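Table Service, Session 4: Cutlery and the Basic Cover
Grellareck Hospitality Course, evening group
Tutor: Kusum Negi

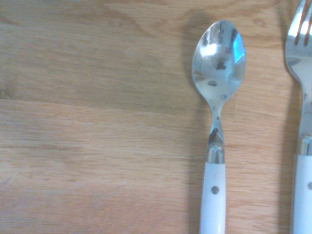 Last week we finished on glassware. This session covers the cutlery for an informal place setting, how it is checked and how it is laid. Bring your service cloth.

1. Terms

Cover: the space for one guest and everything laid in it. Allow 57 cm of table edge per person.
Flatware: spoons and forks. In the trade, knives were traditionally counted as cutlery and kept separate, but most places now use "cutlery" for the lot.
Bowl: the hollow part of a spoon.
Tines: the prongs of a fork.

2. Checking before laying

Hold each piece by the handle and tilt it towards the light. Spoon bowls are the hardest part to judge. Polished steel picks up windows, lamps and your own sleeve, and a dark patch may be a reflection or a mark. Move the spoon slightly. A reflection shifts or changes shape, a mark stays where it is on the metal.

Fork tines should be looked at from the side as well as the front. Food dries between them near the base. Anything doubtful goes back to the wash-up, not into the drawer.

3. Laying on a bare table

Most of the places you will work in have given up cloths at lunch. On bare wood:
Wipe with the grain and let the top dry.
Set the chair first, then lay to the chair.
Handles point to the guest and sit a thumb joint in from the edge.
Lay pieces parallel. Don't line them up by the grain or the joins in the wood – these often run off square.

Fork to the left, knife to the right with the blade facing in. A teaspoon is not part of the main cover. It comes with the hot drink, on the saucer, unless the house style says otherwise. At Drernby they lay it with the dessert fork, so ask on your first shift.

4. Practical

Work in pairs. Lay four covers, then swap tables and check each other's. Satish Kashyap will be in for the second half and will go round with the marking sheet.

For October: read the section on buffet service and write up your own house style on one side of paper. Hand it to Kusum or leave it in the tray by the door.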